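4.2 What the kids did between sessions

I want to spend a little time on the gaps in the week, because that's where our numbers got interesting. The Endonness sessions themselves were easy to log. A coach stood on the side with a clipboard, the kids dribbled and passed and shot, and we wrote down how many touches each one got. A busy kid in a small-sided game got plenty. A shy one who hung back near the goal got far fewer, and no amount of cheering from me changed that!

So we asked the families to keep a touch diary at home. The rule was simple: any time the child had a ball at their feet on purpose, somebody wrote down the minutes. Backyard, driveway, hallway, all fine by us (less fine by some of the parents, I gather). We set a weekly target of 100 minutes and told everyone it was a target and that no one would be in trouble for missing it.

I'll admit I had a favorite going in. We ran 3 versions of the home program, and I was sure the Destell cards would win. They're bright, each one has a single drill on it, and kids like pulling one out of the pack. The Zevitz group got a plain printed sheet, and the Petkov group got nothing except a ball and the diary. I really thought the Petkov kids would drift off after the first week.

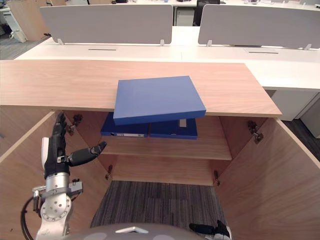
Page last changed: March 14, 2025

They didn't drift off. The Petkov families kept filling in their diaries right through to the end, and the minutes held up nicely next to the other two groups. Reading the comments, I can see why. A lot of those kids made up their own games. One had a long-running contest against a garage door, with a scoring system I still can't follow after reading it several times. Another played keep-up with an older sister and wrote down every best score in purple pen.

The card group started strong and then slowed. My guess is that once a child had been through the pack, the fun of picking a card was gone, and we hadn't planned a second pack. That's on us. If I were setting it up again I'd hold half the cards back and hand them out midway.

Figure 4. Total logged touches at the sessions, by home program. Each bar is one group for the whole of the camp. Home minutes are not included.

On to the touches. We had hoped every group would pass 3,000 logged touches by the last session, and every group did. What I can't tell you is how much of that came from the home practice. The kids were also getting used to each other, the coaches were getting better at keeping the games small, and we moved to a better field partway through (shorter grass, far fewer lost balls). Any of those could push the count up.

There's also the matter of the diaries themselves. Parents are busy, and a few pages looked to me like they'd been filled in all at once in the car. One claimed 500 minutes in a single week for a six-year-old. I left it out of the averages, and I also left out any week with no entries at all, so a blank week was never treated as a zero. You could argue for doing that the other way, and I went back and forth on it myself. Counting blanks as zeros pulls all the groups down and leaves them in the same order.

The coaches' notes are covered in the next section, along with the passing drill we dropped in March.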